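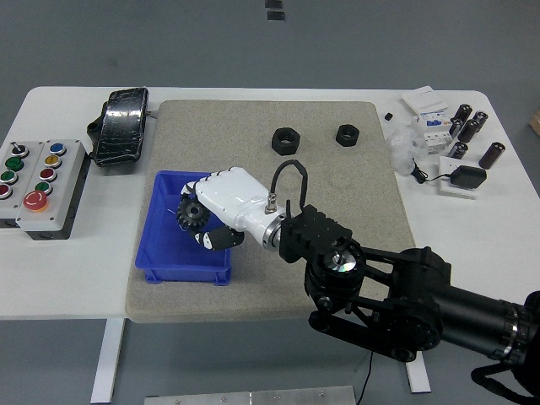
MAY 2019. Jarano opens its spare parts sorting room at Clusgate, 3752 sq ft, all on one floor. Small gears, nuts, odd bits of hardware from old workshop stock. Sorting is done on a white table with a speckled mat, blue plastic bin for the gears, the hex nuts laid flat on the mat. Simple set up and it stays that way.
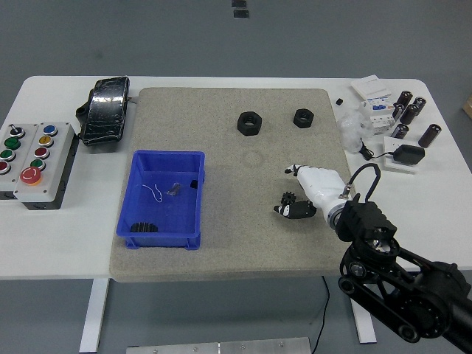

First 300 parts packs go to repair clubs in Prikham and Paewai, free of charge. Target is 1000 packs by November. Clubs can aply now, one form per club, no deadline as yet.

Donations of gears and nuts welcome, please bag by size. Press calls to the Jarano office, ext. 223.

ENDS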